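Trokbridge two-arm tabletop cell - rental and purchase

Sorting, kitting, tray loading. Small mixed items. Sold as a pair of arms with grippers, wrist cabling fitted, controller box. Table not included, bring your own or ask Hermine Wyss for the list of ones that fit.

Rental 590 a month, 2 month minimum. Rent goes toward the purchase if you decide by the end of month 5. Lead time is 24 working days from deposit, longer in April, sorry, everybody orders in April.
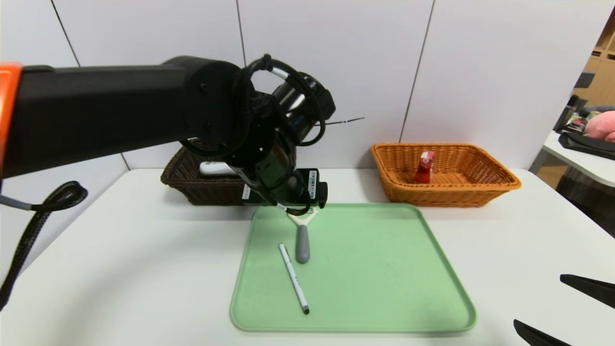
Tray and basket task, peeler and pen on the green tray.

What people forget to budget for:
Spare gripper fingers. Get a second set with the first order, shipping them alone costs silly money.
Cable sleeves. They wear at the wrist first.
Trays and bins - any housewares store, but pick one size and stick with it. Changing trays halfway means redoing your setup and thats paid time.
Floor space. Measure with both arms stretched out, not parked. 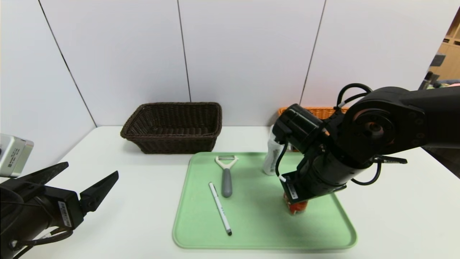 Item mix matters more than item count when you ask for a quote. Glass, thin handles, clear plastic, tell us up front. Send a list with weights, plus one of each item if you can spare it, and Haoran Guo will come back with a gripper recomendation. No charge for that part.

Installation is extra, quoted per site. Training is one session for up to 5 people, in the price. Ondilex controllers: ask first, older ones need an adapter and we are out of stock right now.

Quotes and site visits: Zlatko Lazarević, mornings before 11.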